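Litter and Sweepings in Shared Stairwells: A Study of Four Housing Blocks in Julville

Project report, second-year module in Building Services and Maintenance
Group members: Hanne Lappalainen, Ayman Ezzat, Leena Hämäläinen
Supervisor: Mounir Abou Zeid

1. Background

Shared stairwells in rented housing are normally cleaned on a fixed timetable. The interval is set in the cleaning contract and applied to every stairwell in a block, whatever the number of households using it. The Asamoah estate in Julville follows this pattern: each stairwell is swept once a week and mopped once a month, and the cost is divided equally between flats.

Tenants on the estate have complained that some entrances are dirty two days after cleaning while others look unchanged after a full week. The aim of the project was to find out whether the amount of dirt collected in a stairwell can be predicted from simple facts about the building, and whether a different timetable could be kept within the present cleaning hours.

2. The buildings

The estate has four blocks of the same age and plan, numbered A to D. Blocks A and B face the road. Blocks C and D stand behind them and are reached by a gravel path. Every stairwell has a stone floor, a single street door and a recessed mat well inside the door. The mats in A and B were replaced last year. Those in C and D are older and in several cases do not fill the well, leaving a gap on one side where grit gathers.

There are 98 flats in total. Two stairwells in block D were left out of the study, as the lift was under repair and building workers were using the entrance.

3. Method

Sweepings were collected over six weeks, beginning in March. On each visit the stairwell was swept from the top landing down to the street door with a soft broom, and the material from each floor was taken up separately in a dustpan. It was then sorted by hand into three groups: mineral (grit, sand, gravel), fibre and dust, and litter (paper, packaging, cigarette ends). Each group was put in its own paper bag, dried overnight at room temperature and weighed.

Paper was weighed with the litter, whatever its type. Leaves were at first counted as litter, but this gave misleading figures for the ground floors of C and D, and from the second week they were bagged apart and left out of the totals. The first week's figures were not corrected.

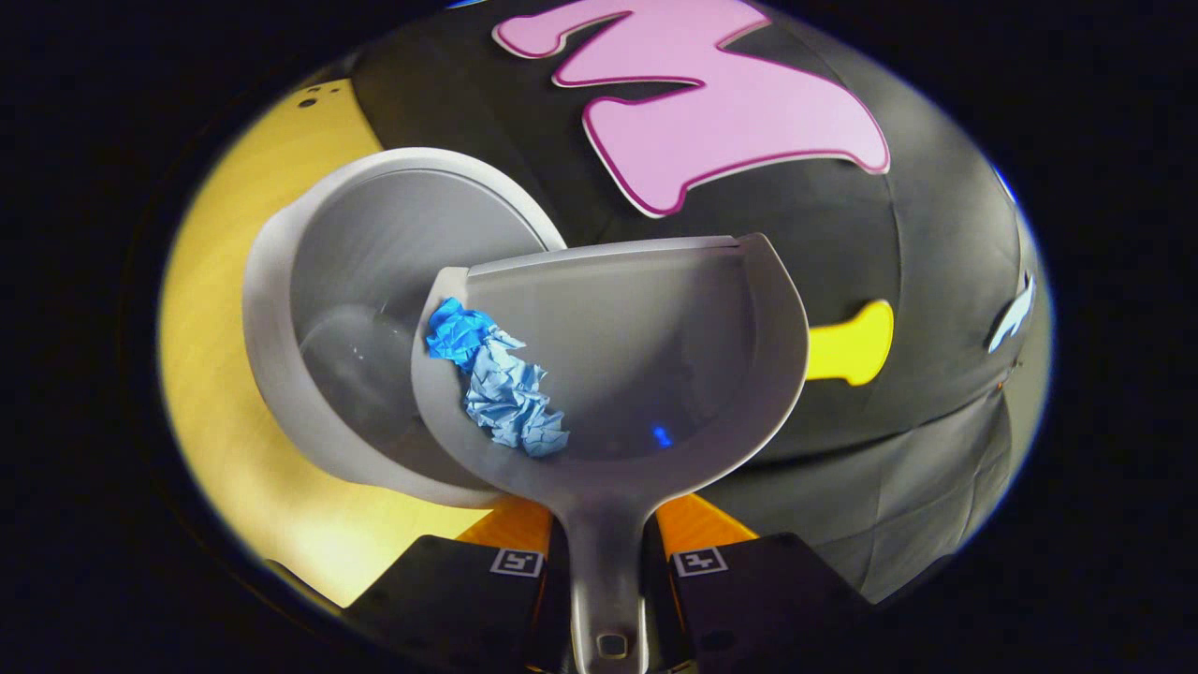 Crumpled blue paper towel in a dustpan. Photo: Hanne Vainio

The number of people passing through each street door was taken from the door entry system. The system records openings and not persons, so two people entering together appear as one. We made no attempt to adjust for this.

All sweeping was done between 9.00 and 11.00 in the morning, after most tenants had left for work. The same two members of the group did the sweeping throughout – an early trial in which all three took turns gave differences between sweepers that were larger than the differences between stairwells.

4. Results

The total dry weight over the six weeks was 1625 grams in block C, against 586 grams in block A. Blocks B and D lay between these two. Most of the difference was in the mineral group. Fibre and dust varied little from one block to another, and litter was too irregular to show any pattern: a single discarded newspaper could outweigh everything else collected in that stairwell on the same day.

The ground floor gave the heaviest sweepings in every stairwell. From the second floor upwards the weights were small and close to the limit of what our scales could measure.

Door openings explained less than expected. The busiest door recorded 1297 openings in one week, and it belongs to block A, which had the lowest total weight. Within a single block there was a weak link between openings and weight, but it disappeared when the blocks were compared with each other.

5. Discussion

The gravel path is the most likely source of the extra grit in block C. Block D is reached by the same path and had a lower total, but only part of that block was included and the figures should not be compared directly. The condition of the mats probably also plays a part. Our data cannot separate the two effects, as the blocks with old mats are the same blocks that stand on the gravel.

A comparison can be made with the Biltberg estate, where the manager provided cleaning records for the previous winter. Those records give hours worked and not weights, but they show the same concentration of work on the ground floors.

The present timetable gives equal time to all floors. If the upper landings were swept every second week, the hours saved could be used for an extra visit to the ground floors of C and D.

6. Sources of error

The bags were weighed on kitchen scales with a resolution of one gram. Some fine dust was lost between the floor and the bag, particularly on the rough stone near the doors. Rain fell on several collection days, and wet grit sticks to the joints in the floor – it may then have been picked up on a later visit and credited to the wrong week.

7. Proposals

The mats in blocks C and D should be replaced with ones that fill the mat well. Collection should then be repeated for at least four weeks with the path unchanged, so that the effect of the mats can be measured separately. The weighing sheets are stored in the department's project archive, Plirnaleo, under the module code.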